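The Old Courtroom

The new courthouse in Pernholm had two elevators and a roof that did not leak, and still the clerk missed the old one. She had worked in that building for 19 years. On the last evening she went back with the keys, to see if anything was left behind.

The county had sold the building to a company from Handevwood. They would make apartments from it. The judge's chambers would become a kitchen, she had heard, and the jury room a bathroom.
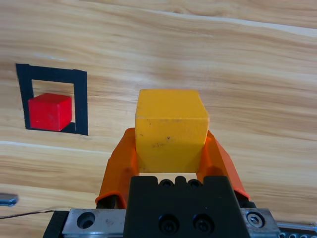

A yellow cube between two orange fingers.

She walked up the stairs without turning on the light. Her feet knew every step. In the records room the shelves were bare, and on the wall there were pale squares where the maps had been. One map had shown the road to Stasiv before the river moved. People used to come and argue in front of it — two brothers once argued until closing time, over a field of 40 acres, and then asked her where they could eat together.

She opened the drawers one by one. A pencil. A rubber band, very dry. In the last drawer she found a receipt for a marriage license, never collected. The fee was 100, paid in cash, in February, many years ago. The names had faded and she could not read them under the window.
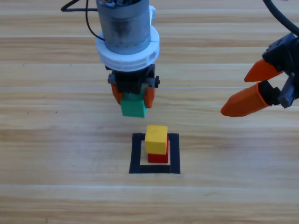

She sat down on the floor with the paper on her knee. Had they married somewhere else? Perhaps they went to Peranov, where the office was open later. Perhaps they stood outside this door and one of them said, let us wait until spring.

In the courtroom the benches were already unscrewed and pushed to one side. She had never sat in the judge's chair, and now the chair was gone to the new building, so she stood in the place where it had been. The room looked smaller from there. She could see the witness stand, the door, and her own desk, low and a little crooked.

"All rise," she said, quite softly.

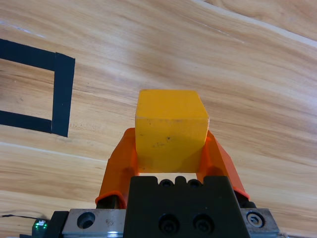
A pigeon moved on the window ledge outside. She laughed and put the receipt in her coat pocket. It was county property, and she had never taken even an envelope from the county before.

Downstairs she locked the door and tried the handle twice, as always. Then she walked home by the long street, with her hand over the pocket.

Comments

I worked in a building like this one. The pale squares on the wall, yes.

Did she ever find the couple? Please write a second part.

Very nice, but why would a receipt stay in a drawer so long? Our office threw out everything after a year.

We use cookies to remember your reading settings. By continuing to use this site you accept our cookie policy. Accept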